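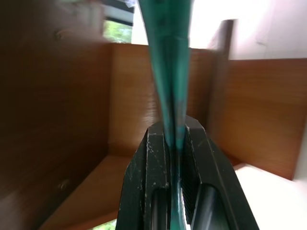
Week 2 handout: Good practice for shelf and table handling

Course tutor: Yamila Maldonado. Lab sessions: Eulalia Rivadeneira. Revised July 20, 2019.

Today is the part of the course I look forward to most! We leave the formal safety standards for a while and look at house rules - the short, plain rules a team writes for itself so that a cell behaves the same way on every shift. The standards tell you how to keep people safe near an arm. They say very little about how to treat a book in plastic film, and that gap is ours to fill.

1. Film and bags

Glossy wrapping is hard work for everybody. It creases and throws glare back at the camera, and it can gather into a narrow bundle between the jaws so that you are holding wrapping and very little else. The Plollden rule is a good one to copy: grip the goods through the film, never the film alone. If the jaws have closed on loose material, stop, lower, open, try again. Don't carry on and hope.

2. Working inside a compartment

Side panels leave little room for the wrist. Go in straight, come out straight, and turn only when the jaws are clear of the front edge. Set a slower speed limit for the inside of the shelf than for the open table (Brorkard uses 50 mm per second, which feels painfully slow until you have seen a panel get clipped).

3. Two arms, one table

One arm places, the other waits with its fingers open. Write down which arm has right of way before the run starts, and put it on the run sheet where the operator can read it. Cables count as part of the arm! Check their loops at full reach as well as at rest.

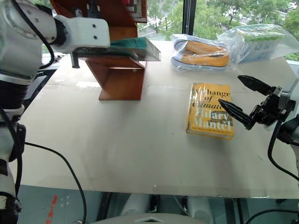 Fig. 2. Left arm with a wrapped package at the wooden stand; right gripper open beside a wrapped copy of "A Change of Climate".

4. Wear

Scuffed jaw edges are normal. Ridged pads worn smooth are a fault, so log them. Volletti inspects pads every 2000 grips and I have never heard a better number defended.

To do before the next session

Read the Durán house rules, all 141 of them (they go quickly). Mark any rule that an operator couldn't check by looking. Then write your own rule for shoes in a bag - one sentence, with a stop condition. Bring it on paper, Eulalia will be collecting them at the door.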